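Nustum Table Linen Wash, 2 kg bag

Nustum is an unscented washing powder for tablecloths, napkins and kitchen towels. We make it in Trallov in small batches, and it is the same recipe which Seija Räsänen wrote for our first restaurant customers.

The powder works from 100 °F, so you do not need to boil the cloth. It removes coffee, berry juice and cooking fat from cotton and linen. Red wine can need a second wash — please do not iron the cloth before the stain is gone.

Dosage
Normal load: one level scoop
Heavy stains: two scoops, and let the cloth soak overnight
Hard water: add half a scoop

The scoop is inside the bag. If it is missing, write to Esko Rantala in our customer service and he will send you a new one.

Do not use for wool or silk. Colored cloths should be washed alone the first time. Keep the bag closed and in a dry cupboard, away from children.

Since June the bag is made of paper, also the inner layer. The old plastic bags are still sold in the Arkine shop until they finish, with the same powder inside and at the same price.

Orders of more than 100 bags: please ask Sirkka Eskola for a delivery time before you pay.
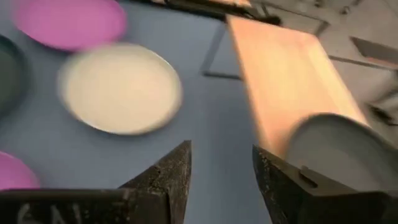
Can I use the powder in a top-loading machine?
Put the powder in the empty drum first, then the cloths on top, and use the same dosage.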